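The Salt Meridian – review

Science fiction, paperback, Berken Press
Third book in the Borkel Drift series

I came to this one having read the first two books back to back last March, and I would not advise starting here. The Salt Meridian opens six hours after the end of the second volume, with the freighter Justus still venting air and half her crew locked behind a bulkhead, and it makes very little effort to remind you who any of them are. There is a list of characters at the front. I used it a lot.

The setup is simple enough once you have your bearings. Borkel is a mining moon that has been cut off from the inner colonies for 30 years. The people who live there have their own laws, their own money and a strong dislike of visitors. The Justus limps into orbit needing a new drive coil, and the only yard able to fit one belongs to the Björklund family, who want something in return. What they want takes up most of the book.

The first third is the best part. The haggling between the ship's captain and the head of the family goes on for several chapters and I could have read more of it. Both sides lie, both know the other is lying, and the price keeps changing. It reads more like a story about a debt than a war novel, which may annoy anyone who bought it for the fleet on the cover. 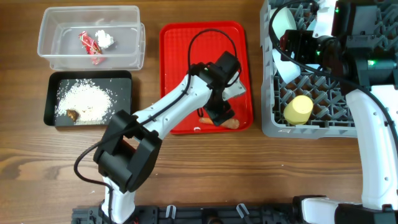 Reading time: 3 minutes

The fleet does turn up, on page 212 of my copy. After that the pace changes completely. There are two large battles, one in orbit and one in the tunnels, and the orbital one is hard to follow. Ships are named, hit and gone within a paragraph, and I lost track of which side had the moon at its back. The tunnel fighting is much better. It is dark and slow, the distances are short, and you always know where the exits are.

I had two other problems. The ship's computer has been given a sense of humour since the last book and most of its jokes fall flat. It also solves a puzzle in chapter 19 that the crew had been working on for 60 pages, which felt like a cheat. The other problem is the subplot about the stolen survey, number 1494 in the colony records. It is treated as the key to everything early on, then dropped until the last chapter, where it is explained in a single speech.

On the good side, the moon itself is very well done. The author has thought about where the water comes from, who mends the pumps and what happens to a family that cannot pay its air bill. Small things set up in book one, such as the engineer's bad hand, matter here. The ending settles the business with the yard and leaves the wider war open, so there is clearly a fourth book planned.

The paperback is decently made, with clear type and a map of the tunnels that is worth marking with a bookmark. I spotted a handful of misprints, mostly missing quotation marks – annoying in scenes where three people are talking.

If you liked the first two, buy it. If you gave up on the second because it was too slow, the opening will not change your mind, though the tunnel chapters might. I am giving it 3 stars out of five, and I would have gone to four without the computer.

Posted January 4, 2018 in Reviews, Science Fiction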